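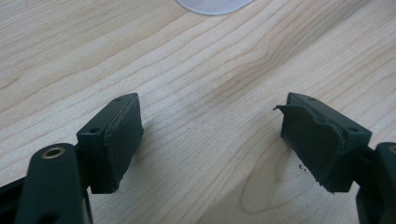

Wiketier: The Tiered Box Set

Wiketier is a small collection of recordings with one subject: a clear plastic tackle box with stacked trays, on a light wooden table. It is opened, looked into, closed and set upright again. The set was prepared by the Branik group in the Adams room, mostly in March.

We chose the box because it is a very common object and still quite difficult. The plastic is translucent, so the back edge of one tray shows through the front edge of another. A person who knows the box finds the seam with a fingertip. From pictures alone it is much harder, and we would like people to try.

What is in the set

There are 30 recordings, and the longest is 90 seconds. Every recording has a short text note with the same four fields:

start: how the box stands at the beginning (closed, open, or lying on its side)
goal: what should be done with it
end: how the box stands at the end
remark: free text, often left blank

The goals are plain household ones, such as open the lid, bring the handle up, close the latch, or turn the box so its front faces the near side of the table. Please read the field "end" before you use a recording as a good example. A box can look closed when the latch is only resting in its place.

Words we use for the box

Lid: the top part, which carries the handle.
Handle: white-edged, in the middle of the lid.
Trays: the stacked layers under the lid. We do not number them, as our first notes counted from the top and later ones from the bottom.
Bottom compartment: the deepest part, below the trays.
Latch: the square frosted tab on the front of the bottom compartment. The smaller one near the handle is always called "top clip".

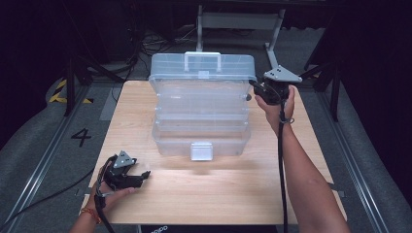 The table and the light

The tabletop is pale, with a strong grain. It makes a calm background, but clear plastic borrows its colour from whatever is behind it, and the same wall can look tan when it is low over the wood and grey when it is lifted. If you adjust the colours, do it for a whole recording and never for single pictures.

The overhead lights were left on for all sessions. They leave bright marks on curved plastic, and when a part is held up close the mark may be the strongest line in view.

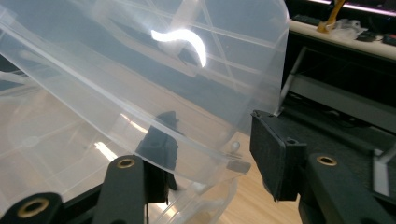 We kept such moments. In an earlier version we had removed them, and the recordings that remained were too easy — anybody using the box at home has the same glare from the kitchen lamp.

Known problems

In 2 recordings the remark field belongs to another session. They are listed in the file errata.txt.
"Lid" and "tray" are sometimes mixed up in the older notes.
Spelling is Canadian (colour, grey, centre), but not everywhere.

Reading the notes

The notes are plain text and open in any editor. For sorting them we use Ustden, version 2, with the settings file in the main folder. Earlier versions of it skip blank remarks and the rows then do not match.

Corrections to the notes are welcome. Please give the recording number and the field name, and write the new text in full.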